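Filed under: Home & Table > Packing & Mailing

How to Pack a Snack Box That Arrives in One Piece

I love sending these! My friend Judite Figueiredo moved to Storncombe in January and I've mailed her a box of treats every few weeks, so I've had plenty of practice (and one very sad bag of crushed crackers).

Start with a long, sturdy box with a plain inside. Throw a tablecloth over the table first, it keeps everything from sliding while you shuffle things back and forth, and you will shuffle!

Step 1. Put the tallest carton in first and stand it up along one long wall. It works like a bookend for the rest.

Step 2. Lay any tube-shaped packages next to it, running the same way as the box.

Step 3. Soft, plastic-wrapped things go on top, where nothing can squash them. Tiny packets get tucked into the gaps.

Step 4. Leave one end open until the very last minute. I always remember something else, usually tea.

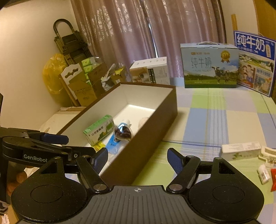
Carton standing to the left, tube beside it, wrapped treat resting across, and the far end still free.

Once you're happy, fill that last space with crumpled paper until the lid closes with a tiny bit of push. Give it a gentle shake. If you hear rattling, open it up and add 2 more sheets. Tape both ends, and write the address on the lid before you tape over it!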